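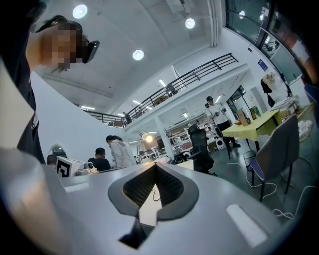

Dark glasses, indoors or out, have become a year-round purchase.

My optician in Stondthorpe wants me to own three pairs of glasses. One for reading, one for driving, and one for what she calls "screen life." I asked what the screen pair would do for me that the reading pair didn't. She said a lot of her customers reported less tiredness. I'm sure they did. I'd report less tiredness too if I had just paid $565 to be less tired.

I don't doubt that people's eyes hurt. Mine do, usually by four in the afternoon, after a day of staring at a spreadsheet in a room with bad light. What I doubt is that every ache has a lens waiting for it at the counter. Marcelino Sepúlveda, who used to sell frames and now sells kitchens, told me the coatings were where his store made its money. You quote the frame, the customer relaxes, and then you start adding. Scratch coating, glare coating, the tint, the case. By the end they've forgotten the price in the window.

Then there are the brands. Prornari will sell you a pair with a little card that says the lenses were tested on 1,000 wearers. Tested how? Against what? The card is two inches wide and has no room for that, I guess. I wrote to ask and got a coupon for 20 percent off.

I still own the dark pair I bought from a gas station rack. I can't tell you they're as good as the expensive ones. I'd want someone with no stake in it to check - the label says they block UV, and I have only the label's word. But the same goes for the pricey pair, and so far all I've been shown is a nicer label.

I bought the reading glasses. The other two can wait.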